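Bruver Peg and Gear Board: Set-up Guide

Section 5: Placing the board and setting out the blue parts

Read this section after you have unpacked the board and before you fit any part for the first time. The white parts, including the plates and slotted fixtures, make up the base. The blue parts are the loose ones: pegs, cylinders and the gear.

5.1 Choosing a table

1. Use a flat, level table large enough to take the whole board with a clear margin on every side. A round table is fine as long as all four corners of the board are supported.

2. Choose a dark top if you have one. The white board and blue parts are easier to see against it, and a dropped peg shows up sooner.

3. Wipe the table and let it dry. Grit under the board will make it rock when you press a peg home.

4. Lay the board flat with the long labelled edge of the carton insert facing you, then remove the insert.

Note: Leave the non-slip mat in the carton if your table has a rubber or matte finish. It is meant for glass and polished tops. 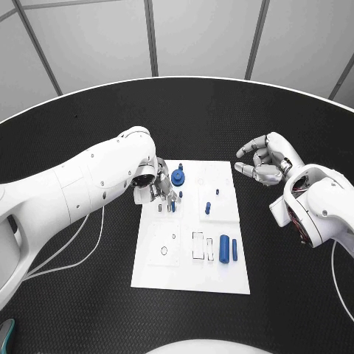
Millemstead, September

The notes from here to the end of 5.3 replace those in the first printing. They were revised by Merja Lahtinen and Shahab Tehrani after questions from customers about loose pegs and stiff gears. If your copy gives a different order for the gear and the pegs, follow this one.

5.2 Setting out the parts

1. Tip the blue parts into a shallow tray and sort them by diameter. Do not tip them straight onto the board, as the smaller pegs roll.

2. Check each part against the list inside the lid. Replacement pegs are ordered under part number 107 and the gear under part number 242.

3. Look over the printed outlines on the board. Each outline shows the shape of the part or fixture that belongs there.

4. Stand the pegs upright where you can. A peg left on its side is harder to pick up cleanly and may be knocked off the table.

5. Set the gear down by its hub. Lifting it by the teeth will wear the rim over time.

Caution: Small parts. Keep the blue pegs away from children under three and from pets.
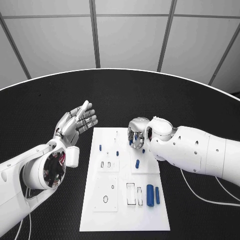 5.3 Fitting a peg

1. Hold the peg near the top, between thumb and fingertip, and bring it over its outline.

2. Lower it until it touches, then let it find the hole under light pressure. Most pegs will drop in on their own once they are straight.

3. If the peg catches, lift it clear and start again. Do not twist it or force it in at an angle.

4. Fit the larger pegs first and work down in size. The gear goes on after its own peg is seated.

Caution: Never tap a part in with a hammer or mallet. A cracked fixture can't be glued back to tolerance and isn't covered by the warranty.

5.4 Care and storage

Clean the board with a damp cloth and a little dish soap. Solvents will lift the printed outlines. Peg holes can be cleared with a dry, soft-bristled brush – an old toothbrush does the job.

Check the fit of the pegs after every 600 insertions, or sooner if the board is in daily use. A peg that has changed colour or gone shiny along one side should be replaced.

Store the board flat, out of direct sun, with the blue parts bagged separately. For spares, write to Touran Heydari at the Etesthorpe service desk and quote the part number.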